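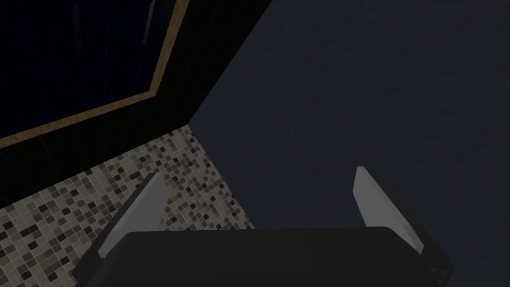
Ea Þrastardóttir reckons the old tip shop should have had a proper roof years ago, and she told me so twice before I'd even got my notebook out. I'm with her on that one. Anyone who has tried to choose a bookcase out there in sideways rain will be too.

Anyway, the news. The tip shop at Plustgate is moving into the empty Forsberg building on Willow Street, and the plan is to have the doors open in July. The lease was signed last week. The council put the notice up on its site on Mar 27, 2022, a Sunday of all things, so I suspect I wasn't the only one who missed it the first time round.

If you're new to town, the tip shop is the long shed on your left just before the weighbridge, where the good stuff gets pulled out before it ends up in landfill. Bikes, bed frames, sinks, flyscreens, garden pots, more ironing boards than any town could need. I furnished most of my first flat from there and I still have the kitchen table (one leg is a slightly different colour, and I've grown fond of it).

The new place is a lot bigger and, hooray, fully under cover. It used to be the Forsberg carpet showroom, so there's a decent loading area out the back off the lane and a big flat floor with hardly any posts in the way. Furniture will go at the front, building materials at the back near the roller door, and there'll be a separate room for books and records, which have never had a dry home before.
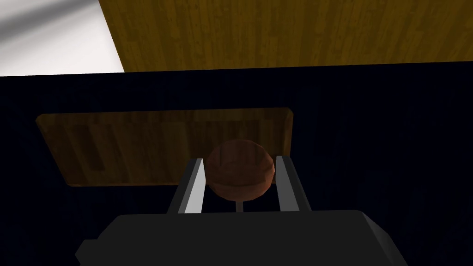
Gripper fingers with a brown sphere, computer-generated image.

Now for the money, as I know that's what people will be asking at the footy. The council is chipping in $2066 a month towards the rent for the first year, and after that the shop is meant to cover the lot from its own sales. I asked whether prices would go up and got a pretty straight answer: a bit, on the bigger furniture, and not at all on anything under five dollars. So your mugs and paperbacks are safe.

Opening hours will change as well. At the moment it's mornings only, which has always been hopeless if you work. The new shop will open at 9 and close at 4, Wednesday through to the weekend, and they're going to try one late evening a month to see who turns up. I'll be there! I've been whingeing about those hours for as long as I've lived here.

What happens to drop-offs is a bit more fiddly. You'll be able to leave small things at Willow Street during opening hours, but anything you need a trailer for still goes out to the old site first, where it'll be sorted and brought in by truck. Mattresses, paint and anything with gas in it stay out at the tip, same as now. There was talk of letting people book a pick-up from home, and a carrier called Firis has put in a price for it, but that hasn't been decided and I wouldn't hold your breath for this winter.

Parking is the sore point. The showroom has 30 spaces and shares them with the physio and the fish and chip shop, and you can imagine how that goes on a Friday night. The fish and chip shop would like a few bays marked for short stays only. The council says it will look at it after opening, once there's been a chance to see how bad it gets, and I can hear the groaning from here.

There are jobs in it too, though not a huge number. The shop has two paid staff now and will take on three more, one of them a trainee in the repair area. That last one pleases me no end. At the moment a lamp with a dodgy switch just goes in the skip, and so does a chair with a loose rung, when either could be fixed by someone with half an hour and the right bits. They'll also be testing and tagging electrical goods on site for the first time, so we may finally see toasters back on the shelves.

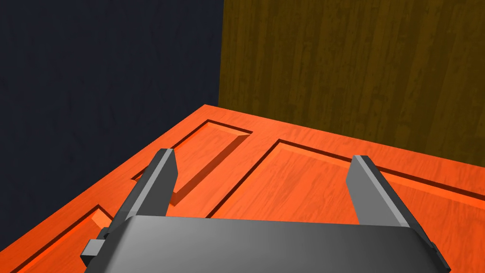

One reader wrote to ask if the building materials side would shrink in the move, as she's halfway through doing up a weatherboard place and has been getting her timber and hinges from the shed. Good news there. I checked, and it's going the other way, with almost 33 metres of racking down the back wall for timber, windows and that sort of thing. Bring a tape measure and write your sizes down before you leave home. I say this as a person who once drove home with a window that fitted nothing I owned.

As for the old shed, it stays put for now as the sorting area. Sales out there will stop a fortnight before Willow Street opens, and there'll be a clear-out weekend before that with everything half price. No date for it yet - I'll put it up here when I have one.

Drawings of the new layout are on the noticeboard at the library if you want a look, and comments on the parking can be left at the front desk there or emailed to the council. The repair trainee job should be advertised after Easter. And if you're after an ironing board, please don't wait for the sale.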